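Hovon packing floor and office, staff meeting on the Zulham rollout
September, 3 pm, big room
Chair: Ruth Haworth
Notes: Yoon-hee Kwon (typed fast, fix what you need to)

1. Last minutes
Accepted. One fix, the Kong tape machine is leased, we didn't buy it.

2. Where Zulham stands
Ruth: the two arms from Budatar are still due before the holiday gift sets. They'll do bottles and tubes first. Sachets and packets stay with people for now, too flat, too slippery. Target on paper is 800 sets a shift. Line lead thinks that's high, wants it written down that she said so.
Arms learn from the hand gripper sessions at the white table. Sessions stay in the office side til the new bench is in.

3. Hand gripper sessions
Runs are 30 minutes, then a break. Two people per table where we can, handing off works better with two. Bottles, tubes and packets all on the table at once, same as a real set.
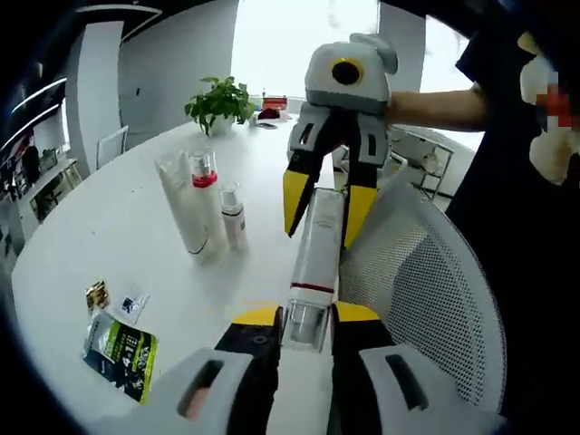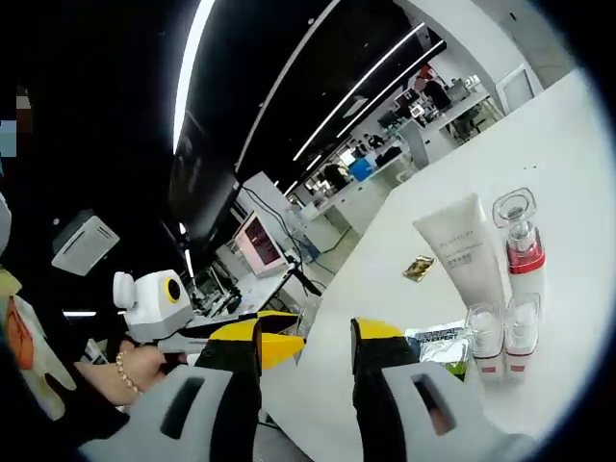
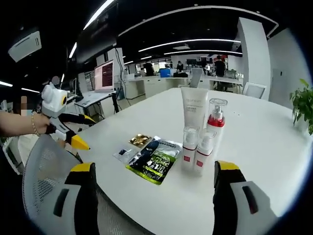 Complaints so far: thumb and wrist soreness after the second run. People speeding up to get it over with, Budatar says slow and even is more use to them. Pump tops are the worst to grab, the squeeze tubes fine once you get the angle. Ask was for a lighter grip or a strap. Ruth to ask.
Bracelets and watches: no rule. Wear what you like unless it catches.
Question from the desks about noise and people standing behind them. Agreed no sessions during the 10 am calls.

4. Jobs and hours
Longest part of the meeting. Ruth read the note from upstairs: no cuts to the packing crew through the holiday season. After that, "to be reviewed." Several people not happy with "reviewed." Asked who reviews and does the crew get a seat. Ruth couldn't say, will bring an answer in writing.
Two of the packing jobs turn into arm tending, meaning clearing jams, refilling trays, checking caps. Pay grade for that not set. Yoon-hee asked that it be set before anyone is moved over, not after. General agreement.
Session time counts as regular hours. A few timesheets had it under training, which pays less. Payroll to correct those, bring yours to Ruth if its wrong.
Sunday shift stays voluntary.

5. Training
60 minutes per person on the stop button and the lockout, paid, before the arms are switched on. Night crew needs thier own slot, last time they got a handout and that was it. Budatar trainer is only here days so this needs sorting.

6. Who sees the recordings
Raised from the floor. Faces and desk screens end up in the recordings. Ruth says faces get blurred. Asked if speed per person is tracked, she was told no, but it isn't in the agreement. Agreed it should be. Nobody has to do sessions until they've read the sheet.

7. Other
Fridge. Again.
Box cutters going missing from bench 3.

To do
Ruth: lighter grip, written answer on the review, wording on speed tracking
Yoon-hee: pay grade request, night crew training slot
Payroll: timesheets

Next meeting same time, same room, date to be posted by the door.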